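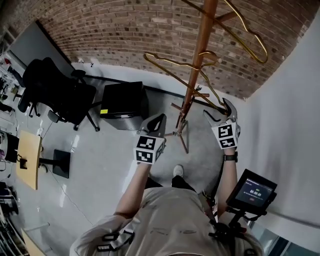 Hand-held grippers with marker cubes in use on the coat rack task. The right gripper is closed on a wire hanger.

The Tendley comparison is a series of tests of hand-held robot grippers carried out at the Fairweather workshop in Imham. It was set up to find out which fingers, tracking mounts and recording controls work best when a person carries the grippers by hand and the recorded motion is later played back on a robot arm. The tests are named after the Tendley grip, the first of the hand-held units to be put through them. The full set of runs is known at the workshop as the long series, and a shorter version with fewer tasks is called the bench series.

Background

Robot arms can be taught a task in several ways. An operator can steer the arm from a distance with a controller, or push the arm through the motion by hand. A third way is to leave the arm out at the teaching stage. The operator holds a gripper like the one that will later be bolted to the arm, and does the task with it. The position of the gripper is tracked during the task, along with how far the fingers are open.

The Fairweather workshop used the first method for most of its early work. Teaching was slow, and tasks that needed two arms at once were slower still. Hemi Dunstan, who ran the arm bench, proposed buying hand-held units and testing them against each other before choosing one. The first units arrived in October and testing began the same month.

Equipment

Two makes of gripper were compared, the Tendley and the Fumley. Both have a pair of fingers that open and close in a straight line, and both are worked with a trigger under the first finger of the hand. The Tendley opens to 98 mm. The Fumley opens less far but has a stiffer spring, which gives a firmer hold on thin objects and tires the hand sooner. Units of the same make were always used in pairs, one for each hand.

Each make was tested with 3 kinds of finger: a plain flat finger, a ribbed finger, and a soft finger that bends around what it holds. Fingers were changed with two screws. The workshop found that the screws on the Fumley worked loose during long sessions, and later runs with that unit began with a check of both screws.

Marker cubes

The grippers are tracked by means of a cube mounted on each one. The cube is white and carries square black-and-white patterns, called fiducial markers, on its faces. A camera worn by the operator sees the patterns, and software works out from them where the cube is and which way it is turned. A cube is used in place of a flat plate so that a marker still faces the camera when the wrist is turned.

Two cube sizes were tried. The larger was seen more reliably at arm's length but knocked against the other cube when the hands came close together. The smaller one was easier to work with and was lost more often in poor light. The large cube was kept for tasks done standing up with the arms held out, and the small one for table work.

Markers had to be matte. An early batch printed on glossy stock reflected the ceiling lights and was thrown away.

Harness and recording screen

The operator wears a harness with straps across the back and shoulders. A small screen is held at the operator's side on a bracket arm, where it can be read with a glance down. It shows a timer and a record button. The timer sits at 00:00:00 until recording is started, so an operator who sees zeros while already at work knows that nothing is being saved.

Three positions for the screen were compared: on the chest, on the forearm and at the side. The chest position put the screen in view of the tracking camera and sometimes hid a cube behind it. The forearm position made one arm heavier than the other and changed how operators moved. The side position was chosen, although left-handed operators asked for the bracket to be moved to the other side and this was not possible with the harness in use.

The record button is on the screen itself. A foot pedal was also tried. It left both hands free, but operators who walked during a task had to come back to the pedal to stop the recording, and the end of each run had to be trimmed by hand. A voice command was tested for a short time and dropped after it picked up talk from the next bench.

Tasks

The tasks were chosen from ordinary household and shop work. The long series has the following:

Hanger task. Wire hangers are taken off a standing coat rack and put back on it.
Cup task. A cup is lifted by its handle, turned and set down on a saucer.
Cloth task. A hand towel is folded in half twice.
Cable task. A cable is coiled and fastened with a strap.
Drawer task. A drawer is opened with one gripper while the other takes something out.

The bench series leaves out the hanger and drawer tasks, which need floor space.

Hanger task

The hanger task is usually treated as the hardest of the five. A wire hanger is thin and smooth, and swings when it is touched. The hook has to be lifted clear of the arm of the rack before the hanger can be drawn away, and pulling too early can tip the rack. The rack used at Fairweather is a copper-colored one standing on a tripod base, with short hooks set near the top of the pole.

Most operators came to use one of two methods. In the first, one gripper takes the hanger while the other is kept open nearby, ready to steady the pole or catch a second hanger that has started to swing. In the second, one gripper holds the pole throughout. The second method gave steadier recordings, but the arms at the workshop could not copy it well, as the two arms were mounted too far apart to reach both points at once. The written procedure therefore asks for the first.

The plain flat finger did poorly on hangers. The wire rolled between the two faces and the hanger turned in the grip. The ribbed finger held the wire well when it lay across the ribs and badly when it lay along them. The soft finger gave the best hold and was also the slowest to let go, which led to hangers being lifted off the hook again as the hand moved away.

Scoring

A run was scored as a success if the task was finished without a drop and both cubes were tracked from start to end. A short loss of tracking was allowed if the software could fill the gap from the motion before and after it. Runs in which the operator forgot to start the recording were not counted.

The recorded runs were then played back on a pair of arms. This second score was kept apart from the first. Several motions that were easy for a person were beyond the reach or speed of the arms, and Dunstan argued that a gripper should not be marked down for the limits of the arm it was later fitted to.

Results

The long series came to 562 counted runs. The Tendley did better on the cup, cloth and drawer tasks, mainly because of its wider opening. The Fumley did better on the cable task. On the hanger task the two makes were close, and the choice of finger made more difference than the choice of make.

Wear was tested separately. Each gripper was opened and closed 1000 times on a block of hard foam, and the gap between the closed fingers was measured before and after. The Tendley showed no change that could be measured. On the Fumley, one finger had shifted slightly in its mount, which was put down to the loose screws described earlier.

The workshop chose the Tendley with ribbed fingers for general use and kept the Fumley for cable work.

Limits

The tests were done in one building under one kind of lighting. The operators were all workshop staff, and most had used robot controllers before. The hangers were all wire hangers, and no clothes were hung on them, so the results say little about plastic or wooden hangers or about handling garments. The order of the tasks was the same in every session, which means that tired hands may have affected the last task more than the first.

The price of the units was left out of the comparison.

See also

Fiducial marker
Parallel gripper
Teaching by demonstration
Two-arm manipulation

Comments

rackandpinion
Is the 98 mm figure measured with the ribbed fingers on? Ours came out a bit smaller with ribs fitted and I wondered if we had put them on the wrong way round.

Oldbench
Measured with the flat ones as far as I know. The ribs take some off each side.

m_torrance
The part about the pedal matches what we found. We went back to a button on the screen too. Trimming the ends took longer than the runs did.

greywire
Would like to see the hanger section split by method. The article says the second one was steadier but gives no numbers for either.

Oldbench
Thread lock on the Fumley screws. The mild kind, or you won't get the fingers off again.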